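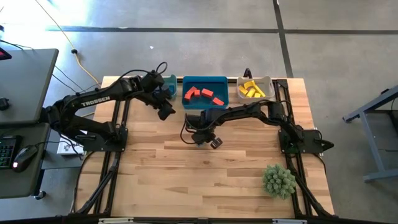
# Nurkik Wood Oil, one year on a butcher-block top

I bought the Nurkik oil last March after my third bottle of plain mineral oil ran out. Mineral oil is cheap and easy, but I was putting it on every month and the wood still looked thirsty by the end of the second week. Maximiliano Casado at the lumberyard in Turirthorpe uses Nurkik on his own counter and sold me a can.

It is a mix of oil and hard wax. You stir it, wipe on a thin coat, wait, and wipe off everything that hasn't soaked in. The can tells you to sand to 180 first. I went to 220 on the first try and the oil barely went in, so I took it back down and started over. After that it went on the way the label says.

**Coats and drying**

Two coats were enough for the top and one for the underside. The first was ready to recoat the next morning. The second stayed tacky in one corner until the evening, and I think I left too much there. The smell is fairly strong for a day and gone by the third. Keep a window open.

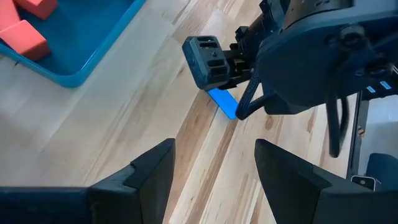

**Color**

Nurkik is sold as clear, and it does darken wood a little. Pale boards go slightly yellow and brown ones get noticeably richer. If your top has a lot of variation from strip to strip, expect more contrast when you finish than you had bare. I like that. My sister doesn't, and she went with the Makokha white-tinted oil for her kitchen, which keeps maple closer to raw but shows coffee rings sooner.

**Wear**

Water still beads after a year, except next to the sink, where I gave it a fresh coat in the fall. Red wine left overnight made a faint mark that came out with 300 grit and a dab of oil. A hot pan left a white ring that did not come out. Use a trivet.

Scratches are easy to fix in one spot without redoing the whole top. With the varnish I had on my old desk, that was never possible.

**Complaints**

The lid is bad. Once wax gets in the rim it won't seal, and my leftover oil had a skin on it by summer. I now pour what's left into a small jar. The rag that comes in the box sheds lint, so use an old T-shirt, and lay it flat outside to dry before you throw it out.

4 out of 5. I would buy it again in the smaller can.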